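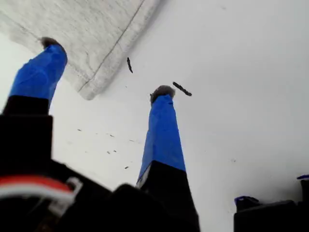 Chapter 4
When the Grip Goes Wrong

I used to think a robot failure would be loud. Sparks, a bang, somebody hitting the big red button. Then I spent a November at the Himville workshop, trying to find out why our folding cell kept dropping shirts, and I learned that most faults are so quiet you can stand right beside one and miss it.

The program was called Mallet (I didn't pick the name!), and it folded laundry with two arms. By the time I joined we had 3000 logged folds, and 378 of them were marked "grip lost." That's all the log told us. It didn't say which arm, or which part of the fold, or whether the cloth slipped out or was never held in the first place. Somebody had written the message years earlier and everybody had trusted it ever since. I trusted it too, for two whole weeks, and I changed the closing force so many times that I lost track of where I'd started.
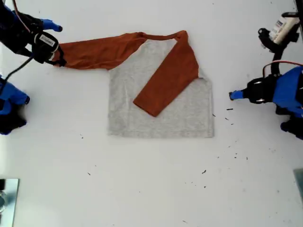
A missed grasp and a dropped grasp are two different faults, and you need to keep them apart in your head before you read any further. In a missed grasp the fingers close and there's nothing between them. In a dropped grasp they had the cloth and let it go. Clothes make this harder than boxes do. Take a raglan shirt with one sleeve stretched out to the side and the other folded in across the chest – now the cloth is two layers deep in one place and deeper in another, and a single height setting for the whole shirt is asking for trouble. Our controller had exactly one height setting.

So what did it do after a miss? It carried on. The arm lifted, swung over and opened again as if it were putting down a sleeve, and the other arm, which was waiting for that sleeve, moved into the space where it should have been. That's how a small fault turns into a safety matter. At fold 585 the two arms came close enough to touch, and I was leaning over the table with a lint roller. I wasn't hurt, but I sat down for a while afterward. 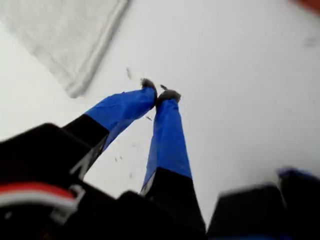 Figure 4.1 Gripper fingers with their tips close together over the tabletop.

Look at the fingertips first, then. Soft pads pick up fuzz and crumbs, tape creases and creeps, and either one can change how the tips meet. We'll go through pad checks in the next section, using the inspection sheet from the Kultanau line, and after that we'll write a stop rule that makes the arm prove it's holding something before it lifts. Keep a notebook handy – you'll be asked to sort a page of my old log entries into misses and drops, and a few of them still have me stumped.

Print this page | E-mail this page
Copyright Jorkgate Press. Contact us | Back to top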